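Chapter 8
Drinkware: Form, Wall and Foot

July
D. Rimkutė

8.1 Scope

Drinking vessels without handles are classed by profile before material. The profile sets how a vessel stacks, how it drains and how much counter it takes up. Material is treated in Section 8.4.

8.2 Tapered and straight walls

A tapered vessel is wider at the mouth than at the foot. Identical pieces nest, and a shelf holds more of them. A straight-walled vessel has nearly the same diameter throughout. It does not nest, but it holds more for a given height and mouth.

Finish is recorded separately. A woodgrain surface is entered as "woodgrain finish" until the body material has been confirmed from the maker's sheet. The same rule applies to matte surfaces, where plastic and fiber composites are easily confused.

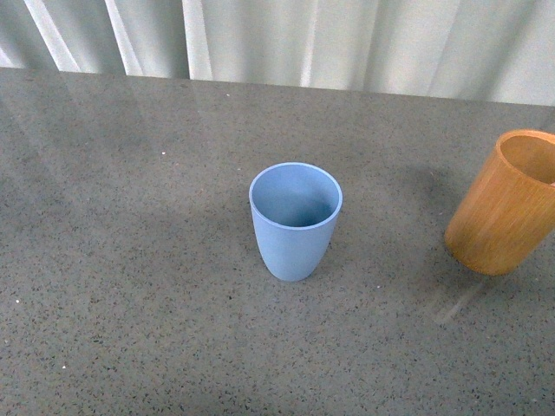 208

The light blue tumbler is tapered, with a rounded foot and a thin rim slightly lighter than the wall. The orange-brown cup to its right is larger and straighter-sided, with fine vertical streaks and a lighter tan interior.

Measure the mouth first, then the foot, both across the outside.

Copyright Follico Press. Contact: Jorkeck office, ext. 2631. Back to top

Related
Chapter 7: Plates and Shallow Bowls
Chapter 9: Lids and Closures
Zillard Shelf Tables, sheet 3004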